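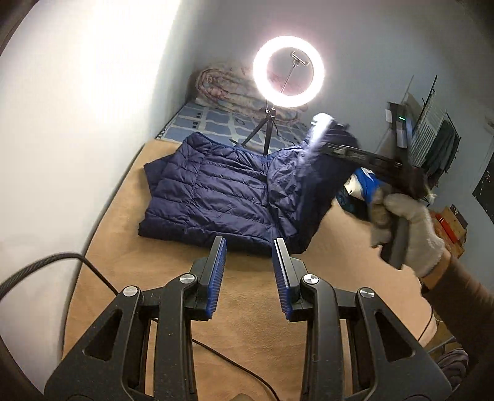 Navy quilted jacket on a tan blanket.

Drirnstead Coat Library: things people ask

We use cookies to remember your branch and coat size. Accept / Manage settings

Is it really a library?
Yes, with fewer whispers. You borrow a coat, wear it through the cold months and bring it back. We have 636 coats on the rails at Ellbridge Road, and more in the loft waiting for zips.

What does it cost?
£2 a month for adults, nothing for children. There is a deposit if you want one of the good wool ones, and you'll know which they are when you try to lift them.

When can I borrow?
From September. Come early if you're very tall, very small or fussy about green.

Can I keep it over the summer?
You can, but you'll go on paying for it, and it will go on sitting in your hall. Most people bring theirs back in May.

How should I wash a padded coat?
Cool wash, zip done up, very little detergent. Dry it on low and stop now and then to break up the lumps with your hands. It will look ruined halfway through. Keep going.

I've torn it. Am I in trouble?
No. Bring it in and Su-chen Chang will mend it, possibly in a thread that matches. Please don't use gaffer tape. We spent most of one winter getting gaffer tape off things.

I left something in the pocket.
Ask at the desk. We hold keys, cards and single gloves for a month. Tissues we do not hold.

Do you take donations?
Clean coats with working fastenings, yes. Fur, ski suits and anything that has lived with a ferret, no.

Can I reserve a coat online?
In theory. The booking system is called Nisex, we didn't choose the name, and it logs everybody out at lunchtime. Ringing is quicker.

Who do I complain to?
Cempaka Rondonuwu, mornings only. She reads every letter and answers the ones with a return address.

Get our newsletter! Enter your email to subscribe. Unsubscribe at any time.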